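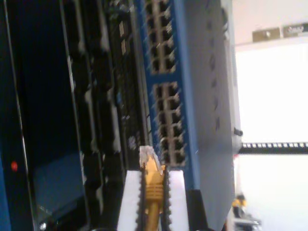

Ingrid Van Dusen asks that the yellow patch leads be kept for the uplinks only, and that anyone fitting one should write the port at both ends before closing the cabinet. Her point is noted and adopted for the Karnville room from this entry onwards. The desk connections will stay on grey until the present stock has gone.

4/10/19. Network cabinet, Karnville.

Purpose of the work: to re-patch the switch with the blue front and bring the port list up to date. The previous list was drawn up when the Rind office was still served from this room, and a good part of it no longer applies.

The clear plugs with ribbed boots remain the standard fitting. The boot must be pushed fully home over the back of the plug, otherwise the latch is stiff to press and the lead is hard to withdraw from a crowded row. Two leads from the Kolholm box were rejected for this reason and have been put aside for new ends. They should not go back in the drawer.

Ports are to be filled from the lower block upwards. Port 22 is reserved for the Rarkov link and is to be left free, even where it would be convenient for testing. Port 5 failed to give a steady link with three different leads and has been marked with tape. It may be the socket and not the cabling; a blower and a clean plug are to be tried before any fault is reported.

Leads are to be dressed down the side, with enough slack for the unit to be drawn forward. The vent slots along the side panel must be kept clear. Cable ties are not to be used inside the cabinet. The hook-and-loop strip is on the shelf by the door, and the offcuts are long enough for single leads.

Adoración Arrieta has the draft port list and is checking it against the wall sockets. Corrections in pencil, please, on the copy inside the cabinet door. The typed version will follow when both floors have been walked.

Stores: the order for 3000 plugs is shared with Kolholm and is not expected until December. Please be sparing with those in hand. Boots are plentiful in yellow, short in grey.

Outstanding: retest port 5; re-end the two Kolholm leads; remove the old Rind labels; return the crimping tool to the second drawer.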